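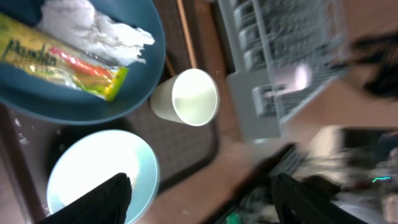

Clearing up after lunch: tray first or plates first?

mossybank
I always stack the plates, bin the napkins and paper cups, and only then lift the tray. My other half carries the whole lot to the sink as it is and I can't bear it!

Karras53
With your other half, sorry. One trip and done. I've had a Skadano tray for years and it holds everything.

mossybank
Ah, but do you eat rice? It gets into that textured pattern and under the chopsticks, and then it's all down the hall.

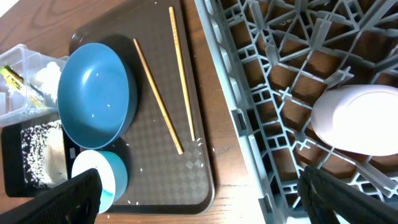
So I tip the bowls out first, wipe the tray where it stands, and the table stays fairly decent.

tealteapot
Wiping just smears it, love. Leave the grains to dry for a bit and they brush straight off (a pastry brush is lovely for this).

Karras53
Dry rice in a bowl, though? You'll be scrubbing till August. Soak the bowls, brush the tray.

mossybank
Now that I could live with.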